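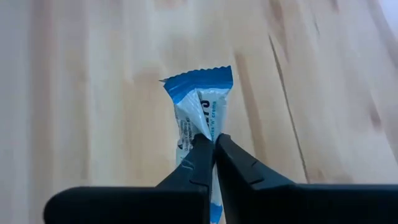 How often do the finger pads on the two arms need cleaning? Every 200 grasps on candy wrappers, and again before anyone touches the calibration.

Lab > Notebooks > Nyanda cell > Upkeep

26/02/2026, Kheri Simiyu

I had meant to do nothing but wipe pads, but the left wrist had crept off again (my fault, I put off retightening it), so I backed out the 6 clamp screws, cleaned them up and went around again in a star pattern with the little Heltik driver Naomi likes so much.
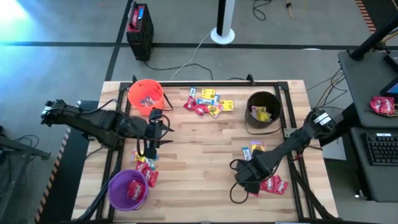

While I was at it I went over the cable loops on both arms, and Zhenhua very kindly read me the joint offsets. Joint two on the left wanted a fresh zero, so it has one now, saved as file 109.
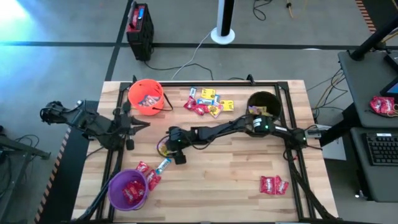
Where should the arms be parked before the power goes off? Low over the table, grippers open, so the joints don't drop far when the brakes let go.

Jeptoo, please order more pads from Tollico when you get a minute, we're down to our last pair!

Related entries
Wrist clamp, first retightening
Bucket positions and reach limits
Pad wear notes, May

Nyanda cell notebook | Skamcombe workshop | Back to top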